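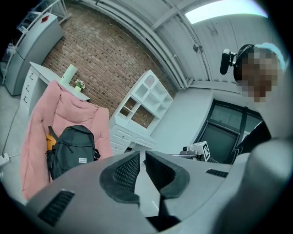
View from the hand-held gripper, backpack task, during a take.

Hand-held gripper or teleop for soft stuff?
5 min read

marlpit
We're collecting demos for picking up bags and jackets and putting them somewhere else. The first job is taking a backpack off a chair and setting it on the floor without dragging the jacket behind it along. So far I have 41 takes with the hand-held gripper and 28 with remote control of the arm. Same room, same chair, same bag.

The hand-held takes are much faster to get. The remote ones are slow and ugly, but every one of them is something the arm can do, because the arm did it. My question is whether to keep going with both or drop one. The plan says 200 takes by the end of September, and at the rate I get remote takes I won't make it if I split them evenly.

Arm is a Gavport, six joints, on a fixed stand. Remote side is a Stusero leader arm, the small one.

tolliver_k
Drop the remote. For anything with cloth or straps you want human hands doing human timing. When I do a strap on a leader arm I go at a quarter speed and stop in the middle to think. The policy learns to stop in the middle too. We had one that hovered over a handle for four seconds every time, and that was me, looking for my coffee.

Bren_Ostby
I'd disagree with that. The pausing is a cleanup problem, you can trim it. What you can't trim is a hand-held take where the person reached around the chair at an angle the arm can't get to. We threw out a third of a set for that. How far is your stand from the chair?

marlpit
Base to the front of the seat is a bit under a meter. I hadn't checked the hand-held takes against reach at all. I just stood where it was comfortable.

Bren_Ostby
Then check before you record another one. Run the gripper path through your arm's inverse kinematics, with the base where it really is, and see how many fail. Takes ten minutes once the script is written. If it's a handful, delete them and carry on. If it's a lot, put tape on the floor and keep your feet behind it.

quarrybird
Question about the picture. Is the bag hanging in front of the jacket in every take? The jacket is pink and the bag is a dark gray-green, so that's about as easy as it gets for telling them apart. I'd want to see it work with a dark jacket before I believed anything.

Also the strap that loops off the top to the left. Are you grabbing that or the bag itself?

marlpit
Bag in front every time so far, yes. I have a navy jacket I can swap in.

On the grab, I've been mixing it. Sometimes the top, sometimes a shoulder strap, whatever looked good when I got there.

tolliver_k
Mixing is the problem then, more than which rig you use. Pick one. If half the takes go for the strap and half go for the top, you can end up with a gripper that closes on the air between them.

quarrybird
Depends on the model. The newer ones handle two ways of doing a thing. I wouldn't tell anyone to throw takes away over it.

tolliver_k
They handle it when there are thousands of takes. He has 69.

Arnaldo Macedo
I've done a fair amount of this, on a project called Peixoto, mostly coats and tote bags. We ended with 441 takes, more than 200 of them hand-held, the rest remote. What worked for us:

Train on the hand-held ones first. Then use the remote ones only for the part where contact happens, so the approach comes from the fast takes and the grasp and lift come from the arm itself. A real arm pulls differently than a person does. You give a little with your wrist when a strap catches on the back of a chair and you don't know you're doing it. The arm doesn't give unless you set it up to.

Choose one grasp for the first hundred. Add the second later as its own batch and label it.

Move the chair. Not far, a hand's width and a few degrees of turn between takes. Ours learned the position of the furniture behind the bag and went there whether the bag was there or not.

Before each session we did a slow sweep of the room with the gripper so the tracking had something to hold on to. Brick is good for that. Plain white wall is bad, and if your path ends up facing one up close you'll see the position jump.

marlpit
That explains a few things. There's brick across the back but plain white to the right of the cabinet, and the takes where I turn that way at the end are the ones with jumps. I thought it was the light.

Bren_Ostby
Could still be the light too. Lock your exposure if you haven't.

I'd argue with one part of what Arnaldo wrote. Splitting approach and grasp between two sources gave us a visible hitch at the handover. We went back to whole takes from one source and it was smoother, if a bit worse at the grab.

Arnaldo Macedo
We had the hitch as well. Overlapping the two by a second or so got rid of most of it. It was still there with heavy bags.

ndl_wick
Has anyone here used the Ernier pads on soft handles? I find the ones with a coarse grip face snag on mesh pockets and won't let go.

tolliver_k
Yes, and they do. Open wider and back straight out before you move sideways. Start a new thread for pads though.

marlpit
Ran the reach check. Nine of the 41 fail, all of them from when I stood to the left and came in low. Deleted those. Tape is on the floor now.

I'm going to do top of the bag only, chair moved between takes, and finish at the brick side. Remote stays, but just short takes of the grasp and lift, and I'll try the one second overlap. Navy jacket goes in after the first hundred.

quarrybird
Put the navy one in sooner. Even ten takes.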